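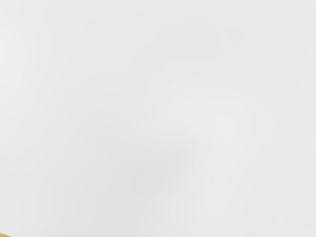

A reader asked whether cold brew barley tea can be made in the fridge overnight without boiling the grain first. It can, but the roast has to be dark enough, and the steeping time changes. The steps for both methods are given here.

Filed under: Drinks > Tea & Grain Infusions > Basics

What you need

- 30 g roasted barley, whole kernels
- 1.5 liters filtered water
- a jug with a lid
- a fine strainer

Cold method

1. Rinse the barley once under cold water and drain. Longer rinsing strips flavor.
2. Put the barley in the jug and add the water.
3. Cover and refrigerate for six hours. A light roast such as the Greker needs longer – up to ten hours – and still comes out pale.
4. Strain into a clean jug. Do not press the kernels, or the tea will turn cloudy.

Hot method

1. Bring the water to a boil in a saucepan.
2. Add the rinsed barley and lower the heat. Simmer for 19 minutes, uncovered.
3. Turn off the heat and leave to stand for five minutes.
4. Strain, cool to room temperature with the lid off, then refrigerate.

The hot method gives a heavier body and a slight bitterness. The Dumlao dark roast is better suited to the cold method, as simmering makes it taste burnt.

Storage

Keep in the fridge and drink within two days. Barley tea has no acid or sugar to protect it and sours quickly in August temperatures. Discard it if the surface looks stringy or the smell is yeasty.

Crushed barley

Ruvemer sells its barley cracked. Use 20 g for the same volume of water, cut the cold steep to four hours and line the strainer with a paper filter.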